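Osimora project, July methods meeting
Start 9:00 a.m.

1. Minutes of the last meeting approved, after the usual silence.

2. Relabeling. Glenys Pugh has gone through all 344 episodes of the block task. In 51 the two labelers disagreed on what "inside" means – a word we had budgeted no time for. New rule: a block touching the line is outside.
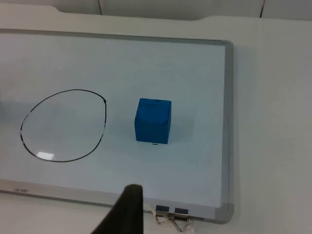 Fig. 1. Blue block outside the drawn oval.

3. Hand-drawn targets. Agreed to keep drawing the loop by hand. The policy trained on printed circles did beautifully on printed circles.
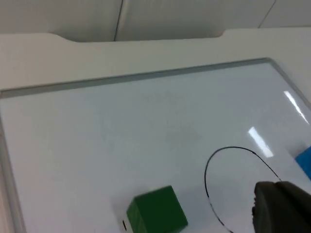

Tegwen Wogan asked whether varying the loop and the block color together would leave us unable to say which one hurt the success rate. It would. Color stays fixed per batch from now on.

4. Clalto write-up deferred again.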